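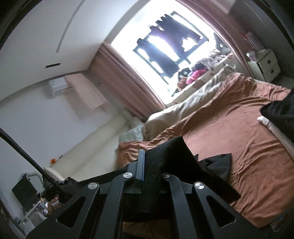 Section 2. Placing the Pludel Room Heater

Choose a position on a hard, level floor before connecting the heater to power. Keep bedding, curtains and clothing well away from the front grille. In a bedroom with a window and a bed, check both before switching on, and put away any stray fabric, such as the black piece shown.

1. Remove the packing ties from the base.
2. Stand the heater upright and press both feet until they lock.
3. Insert the plug fully into a grounded wall outlet. Do not use an extension cord.
4. Turn the dial to Low and allow the heater to run for 2 minutes.
5. Select the desired setting.

Caution: The heater draws 1,450 watts on High. Do not operate another large appliance on the same circuit.

Caution: Never drape fabric over the heater, even when it is off.

Note: A faint odor during first use is normal. Open the window until it clears.

Note: If the indicator shows code 138, unplug the heater and contact Nikton Customer Service.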